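March 5, 2020

Woke at five with my hip again and gave up on sleep by half past. Made coffee and did the Plallow paperwork at the kitchen table before anyone else was up. The insurance people want the roof age in writing and I don't have it. The previous owners said the shingles went on the year before they sold, but that was said standing in the driveway and I never got anything from them. I wrote "unknown, at least ten years" and left it.

Rain until nine. The gutter on the north side is still coming over at the corner, so whatever I cleared out in the fall has filled back in. Need the long ladder from Ashton.

Flor called while I was doing the dishes. Her mother is home from the hospital and eating. They've moved the bed down to the dining room and she's not happy about it, says she can hear the refrigerator all night. Flor has used up most of her leave and goes back Monday whether it's a good time or not. I said I could do Tuesdays through the end of the month. She said she'd think about it, meaning yes, but she doesn't want to say it yet. I'll make the lentil soup and take it over Sunday either way. The mother likes it without the carrots.

Drove out to the Odwood lot around ten to look at the bread ovens. I've been putting this off for weeks. The man selling is clearing out a bakery that closed in the fall and has two deck ovens left, a mixer, racks, and a lot of pans. The smaller oven is the one I'd want. He's asking more than I have. He opened the doors, and the stone in the lower deck has a crack running front to back. He says it baked fine that way for years. Maybe so. I measured it anyway and it will go through the side door of the garage with an inch to spare on each side, if we take the door off. Then there's the power. The garage has what it had when the house was built, and Nidia told me last time that I'd need a new panel before I plugged in anything bigger than a freezer.

I didn't make an offer. I bought 22 loaf pans from him instead, the heavy kind with the folded corners, and a box of linen cloths that need a wash. $45 for all of it. He carried them to the car and talked the whole way about his knees.

Lunch in the car, cheese sandwich. Tried to do the sums on the back of the receipt. If I keep on the way I am, two bakes a week from the kitchen oven, I can do the standing orders and nothing else. With a deck oven I could do the Saturday market in May, but only if the table fee stays what it was, and Katherine says they're raising it. Some $1000 for the wiring before the oven itself. I went over it three times and it came out the same three times.

Starter was sluggish when I got home. The kitchen had dropped to sixty-three, and I'd left the jar by the window. Moved it on top of the refrigerator and gave it warm water and a bit of rye. By four it had come up to the rubber band. Mixed the dough for tomorrow, the plain one, and held back a little of the water because the new bag of Jerken flour doesn't seem to drink as much as the old one did. Second bag in a row like that. I should write it on the card and stop relying on remembering.

Folds at five, five thirty, six and six thirty. It was tight by the last one. Into the cold at eight.

I've been thinking about a proper board for shaping. The counter is too low, and the tile edges catch the scraper every time I come to the end of a stroke. Þórey has been telling me to get strips glued up instead of one wide plank, because a plank will cup as soon as it gets washed on one side. She had one made and it's still flat after four winters of use. Ashton says he can do it if I buy the clamps. 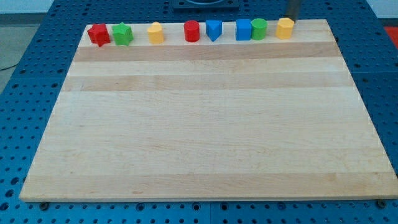 Pale strips glued up the long way. I like the mix of light and darker ones. Ours doesn't need to be so wide.

Ashton will want a thickness and I don't have one for him. Þórey's is heavy enough to stay put without a towel under it, but she can't lift it by herself, and I'd want to be able to. I'll ask her to measure it. He also asked about a lip on the front to hook over the counter. I'm for it, as long as it comes off for cleaning.

Mail: water bill, seed catalog, a card from Alvarado saying the dentist has moved upstairs. No word on the tax thing.

Katherine came by after supper to return the cooler and stayed an hour. She thinks I should make a low offer on the oven and see what he says – he's got to be out of the building at the end of the month, and nobody is lining up for a cracked stone. She may be right. She also thinks I should raise the price of the seeded loaf, and on that one I know she's right. I haven't changed it since I started and sunflower seed has gone up twice.

Washed the linens after she left. The first water came out gray. Ran them again with soda and hung them over the tub.

Tomorrow: oven on at five, six plain and four seeded, deliver before ten. Call Nidia about the panel and get an actual number. Call about the ladder. Order rye.

Hip is a little better for the hot bath. Bed at ten.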